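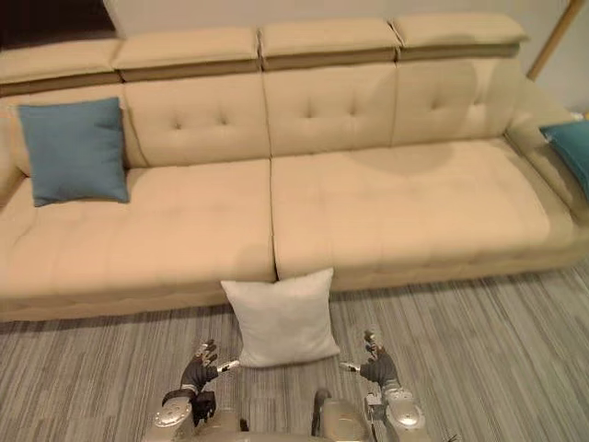 Subject: Re: [upkeep] Fabric protection plans, worth it or not?

On an afternoon in February a list member wrote:

> We have ordered a pale three-seater from Gresalel and the shop is
> pushing the Predico five-year cover quite hard. They say it is a
> treatment plus a promise to clean or replace. The girl on the till
> said hers had "paid for itself twice". Has anyone on here had a
> claim go through? I don't mind spending the money if it does
> what it says. Also, does the spray stop the arms going grey?

I'd want to know how a cover plan pays for itself twice before I put my name to one. Did they clean it twice? Did they give her a second sofa? Ask her next time you're in, and ask whether she paid full price for the plan as well.

I had one of these on the last suite. Not Predico, it was sold under the Flandorora name, but when I put the two booklets side by side the wording was so close that I doubt anyone sat down and wrote it twice. Mine cost 36 pounds a year and I kept it for longer than I should have. In that time I made 2 claims. The first was for tea on a seat cushion. They posted me a bottle of cleaner and a cloth, and told me to ring back if the mark was still there after I'd used the lot. It was. I rang back, and was asked for the date of the spill, the date I first noticed the stain (the same date, I was holding the mug) and a photo taken in daylight. A man did come in the end and he did get most of it out, so I'll give them that one.

The second was for the arms, so here is your answer about going grey. Turned down flat. Grey arms are "gradual soiling", and gradual soiling is left out of every plan I've read. So are sweat, hair oil, newspaper print, dye from jeans if it built up over time, sun fading, and anything a pet does more than once. You are left with sudden accidents that you report inside the time limit. Mine was 28 days in the sales leaflet and seven in the booklet, and guess which one they went by.

As for the spray itself, I can't prove it does nothing. Water beaded on mine for a while. But I treated a spare cushion cover with a cheap can from the hardware shop and the water beaded on that too, and after a few months I couldn't tell either of them from the one I had left alone. One household and three bits of cloth isn't much of a test, I know. It's still more of a test than the shop could show me when I asked. They had a card with a picture of a wine glass on it.

Somebody further up the thread quoted the Ruiz-Ortega leaflet, the one with "2854 homes protected". Protected from what? All that number says is how many people bought it. I'd like to see how many claimed and how many of those were paid, and I've never found either figure printed anywhere. If anybody has a copy with the claims in it, post it and I'll take this paragraph back.

What I do now is dull. Vacuum the seats and the headrests with the brush head, turn any cushions that will turn, and put a washable throw over whichever seat gets the most use. I also put the cost of the plan into a savings account each year – it stands at almost 200 pounds and I've not touched it. One visit from a local upholstery cleaner would take a good bite out of that, and he wouldn't ask me for the date of the spill.

If you do still want the cover, get the full booklet before you pay and not the leaflet. Look for the page headed "What we will not pay for" and see how long it is next to the page before it. Check whether you've got a cooling-off period too. I had one and didn't know until it had run out. And check your home contents policy, as some of them have accidental damage in already and you'd be paying for the same thing again.

Can't help with the question about the legs, ours are fixed.

--
You are receiving this because you are subscribed to the upkeep list.
To leave, send a blank message with "unsubscribe" in the subject line.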